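Kelly Catterall has been sorting other people's mixed boxes for 9 years, first from a spare bedroom and now from a unit at Liltwood with a roller door and one good heater. Her firm, Teklow, takes in what is left after a house or a small workshop has been cleared and the furniture has gone.

"It's the bottom of the drawer," she says. "Spoons, plugs, bits of plastic moulding. People have already had the things they want by then."

Everything starts in a metal bin. She tried plastic crates for the first year and gave up on them. They bowed when they were full and the corners split. Sheet metal gets scratched, she says, but it can be wiped out in a minute and it stands up to a screwdriver being dropped in it.

She doesn't like a bin to be full. A deep pile hides the small pieces, and small pieces are where the time goes. She would much prefer to have a few things lying flat on the floor of it, with bare metal between them, and to top it up as she goes.

"If I can see the bottom, I can work," she says. "If I can't, I'm only stirring."

The order never changes. Big blocky pieces come out first, then anything long, such as a spoon or a handle, and the small items last. Long things tend to end up against the sides, and little ones get in behind them, so she checks along the walls before she calls a bin finished.

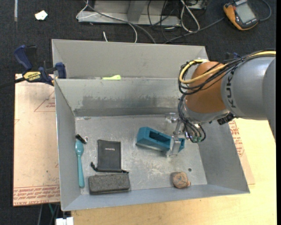

Somboon would do the small things first, on the grounds that they are the ones that get lost, and thinks the big pieces can wait where they are. Catterall has heard the argument many times. She says it works in a shallow tray, and she has let it go at that.

Plastic gives her more trouble than metal. A spoon is simple enough, but a moulded block with holes in it might be part of a toy, a piece of packing or the inside of a machine. Colour is no help. She keeps a shelf for pieces she can't name and goes through it every December.

"Last time there were 6 things I could put a name to," she says. "The rest went back on the shelf."

Teklow got through 1096 boxes last year. Most of the kitchen items were sold on in bundles to Vindulura, which supplies holiday lets, and the unmatched plastic went for recycling. She would like to reach 3000, but that would mean a second unit, and the one next door has a leaking roof.

For now she starts at seven in the morning and stops when the light goes. The bins are wiped and stacked by the door before she locks up.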